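Jivora guesthouse listings, README

Hi! I put this set together after years of booking tiny guesthouses in Prarumine. It has 255 rows, one per room type, in a single CSV file. Prices are per night, breakfast included — except at the Gil, where they charge extra. I last checked everything in May.

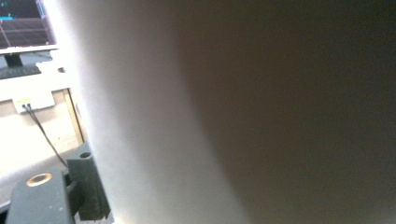
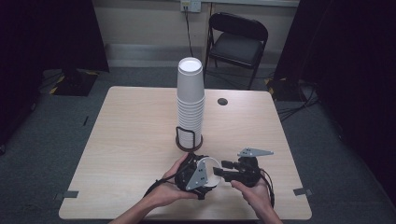 Carmela Bortolotti wrote to say that 13 of the rows still list the old Jumlow check-in times, and she's right. I'll fix them in the next version.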